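Pimstead workshop notebook, cloth bench
2016-03-05

Grey pinstripe square on the white table, first go at the "flat start" Nestor keeps asking for. 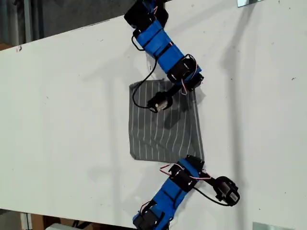 Does it count as flat?

I say no. The lower edge is fairly straight, I'll give him that. The right edge lifts and goes wavy, and the upper right is bunched. The stripes show it up better than anything: they curve wherever the cloth is rumpled. On a plain cloth I think half of us would have passed this one, which makes me wonder about everything we passed in January with the plain ones.

Nestor's view is that a first fold will take care of a bit of rumpling. Maybe. I have folded enough tea towels at home to doubt it. A crease at the start goes under the fold and comes out as a lump at the second. He says I'm fussy. Divina agrees with him but has not yet put her name to it in this book.

Square to what?

It is also askew. The written method (Murnham copy, page 2) says "lay the cloth square", and doesn't say square to what. Table edge? The person folding? Amado reads it one way and I read it the other. Until somebody fixes the wording I don't see the use of comparing his notes with mine.

Pressing

Zdzisław wants every cloth pressed before it comes to the bench. I'm against. Cloths out of a real drawer are not pressed, and ironing takes longer than the folding. If we do it for one batch we'll be stuck doing it for all of them. Malabanan offered to send theirs ready pressed and I would like to know how they think it will survive the post.

Table top

Scuffs, small dark specks, a few grey marks. Jomar says they don't matter under a cloth. They might not, but I'd like to know if they wipe off before we put anything pale down. Try warm water and a drop of washing-up liquid first. Please don't use the Gastaner cleaner again, it left a tacky patch on the other bench and cloths dragged on it for days.

Smoothing, what I'd try

Pin the lower left corner with a finger, sweep the flat of the hand up and out to the right, then lift the top right corner and let it fall once. No tugging. Tugging pulls the stripes out of line and then they stay that way. Allow about 21 seconds a cloth. Divina reckons less. I'd want to watch her do it.

To do
- ask Murnham what "square" refers to
- one striped and one plain cloth, same lay, see who spots the rumple
- wipe table
- Nestor to write down what he means by flat, in words, before Amado starts the next batch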